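Kuline wrist view, Urville cell: setup and upkeep notes

Maintained by Illia Zhuravel. Gripper model and finger geometry by Bohdana Marchuk.

Contents

The set holds 1798 simulated episodes from one cell, rendered from the wrist camera only. Joint logs are stored next to each episode under the same number.

Setting up the cell

Load the Urville room file first, then the arm, then the gripper. The wrist camera is parented to the gripper housing. If you load it before the housing it attaches to the flange and every view is off.
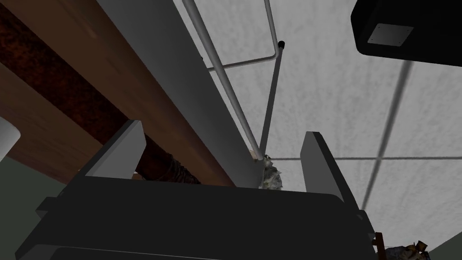
Camera pose is read from wrist.cfg at start. Do not edit it while the simulator is running. The Bilyk loader caches the old values and you will get a mix of both in one episode.

Finger check

Run the check after any change to the gripper mesh, and again every 400 episodes. Open the fingers fully, hold for 2 seconds and save a view.
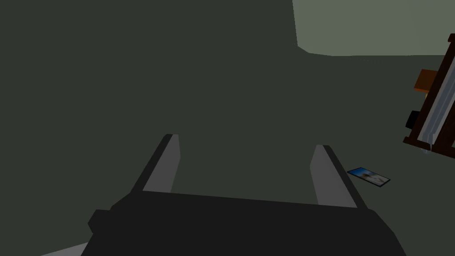

Finger offset is the value that drifts most often after a mesh update. Bohdana resets it by hand in the Fimometti panel. With nothing held and a wide gap, both inner faces should show as lighter gray inside a dark border. If one face is missing, the finger has been loaded with its normals flipped.

Known issues

Joint logs of more than 3000 lines are split into two files.
The March build wrote gripper width in millimeters. Later builds use meters.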